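Packing Floor Partner, Storkell Travel Services — Wukside

Storkell packs suitcases for people who can't or would rather not do it themselves: hospital patients heading home, crews on long postings, families in the middle of a move. We've done it by hand for 16 years, and since February the packing arms have been working alongside us. We're now looking for 9 people to join the floor and help us work out how the job should go from here.

We'll be plain about what has changed. The arms take the bending and reaching, which our backs are very glad about, and they handle a good deal of the folded clothing. People still open the case, read the customer's list, decide what goes where and close the lid. You'll do less lifting than our packers used to, and more watching, correcting and speaking up. Some of our longtime folks miss the old rhythm, and we'd like you to hear that from them over lunch before you say yes.

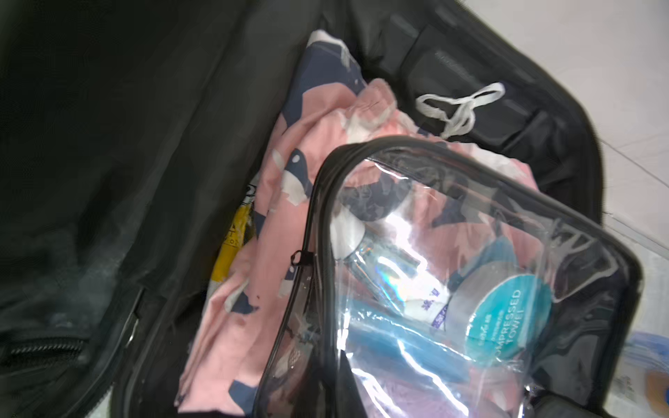

Toiletries go in last, on top of the clothes, so that a traveler can get at them without digging. You'll learn little habits like that one in your first two weeks, paired with someone who has packed for years. No technical background needed — patience and tidy hands will do nicely.

Shifts start at 9, and pay is $18 an hour, training included. To apply, write a few lines about yourself to Neema Langat, Storkell, Box 1629, Wukside.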